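Equipment Review: The Grondden Two-Finger Gripper and Overhead Test Panel
Seen at the Brendwood Automation Open Day, 26th April

The Brendwood Technical Center opened its automation hall to outside organizations this spring, and our equipment office attended in order to review the Grondden gripper for possible use in the shared workshop. The review that follows is based on one morning of demonstrations, a short hands-on period, and the printed material supplied at the door. We did not have the unit on loan, and readers should treat our remarks on long-term wear accordingly.

Registration was orderly. Visitors were divided into groups of seven and taken through the hall on a fixed route, with the gripper stations placed after the conveyor line. The Danon conveyor demonstration ran over its time, which left our group with less of the question period than the program had promised. Organizations planning to send staff to the November session may wish to ask for an early slot.

What was shown

The Grondden gripper is offered as a general-purpose hand for light assembly and board handling. Brendwood had set up three stations: a sorting table, a fastening task, and an inspection cell in which the arm works below a panel of electronics mounted overhead. The third was the most useful to us, as much of our own work is done on equipment that cannot be taken down from its mounting. Reaching upward is awkward for people and is a fair test of any arm.

The staff ran the inspection routine several times at reduced speed and twice at full speed. The arm approached the panel on a diagonal, paused short of the boards, and then made small corrections before each contact. Approach was smooth at both speeds. At full speed there was a slight tremor at the end of travel, which settled within a moment. For probing and for pressing connectors home this would be acceptable. For finer work we would ask for the slower setting.
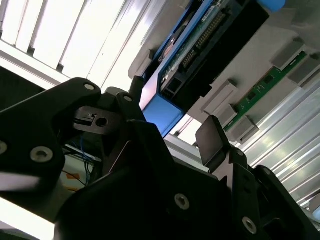
The Grondden gripper beneath the overhead panel in the inspection cell, with the blue-framed module and the green board strip.

Construction

The hand is made of black plastic and metal parts, and the impression is of a plain, serviceable tool. Screw heads on the links and the main housing are exposed, and we consider this a point in its favor. A technician can see what holds the hand together. The finger pads are flat and rectangular, and they suit square-sided parts better than round ones; at the sorting table, short lengths of tube rolled out of the grip more than once.

We are less satisfied with the wiring. Thin blue wires sit in a gap within the assembly, and they are not arranged with any great care. In a demonstration hall this matters little. In a workshop where the hand may be used near loose cable ends and hanging tools, we would expect a cover or at least a tidy channel. We raised the point and were told that a closed housing is being considered — no date was given.

Software and setup

The control program, sold under the name Hepburn, was shown on a separate screen. Its menus are clear, and a new position can be taught by moving the arm by hand and pressing a single key. The routine for the inspection cell contained 26 taught positions. Members of our group were allowed to add one of their own, and those with no prior experience managed it with a little help. Error messages were less successful. Several gave only a number, and the printed list of numbers runs to 167 entries with no index.

Changing the finger pads requires a hand tool and, by the maker's statement, 60 seconds. Our own attempt took longer, chiefly on account of the smaller screws, which are easy to drop. A magnetic tray should be kept at the bench.

Noise and safety

Noise was low enough for ordinary conversation at the barrier. The arm stopped promptly when the gate was opened, and this was repeated for each group. We would have liked to see the same test with a part held overhead, as a dropped part is the more likely hazard in that position. The staff agreed to pass on the request.

Assessment

The Grondden gripper is a sound choice for organizations that handle flat or square parts and that have a technician available for routine care. It reached the overhead work without difficulty, and its plain build should make repair simple. The exposed wiring and the poor error list are real faults, and the first should be corrected before the hand is placed in a busy shop.

Our office recommends a loan period before any purchase. A request has been sent to Brendwood, and the results will be added to this page if the loan is granted. Departments that wish to propose tasks for the trial should send a short written outline to the equipment office, stating the size and weight of the parts involved and whether the work is done at bench height or overhead.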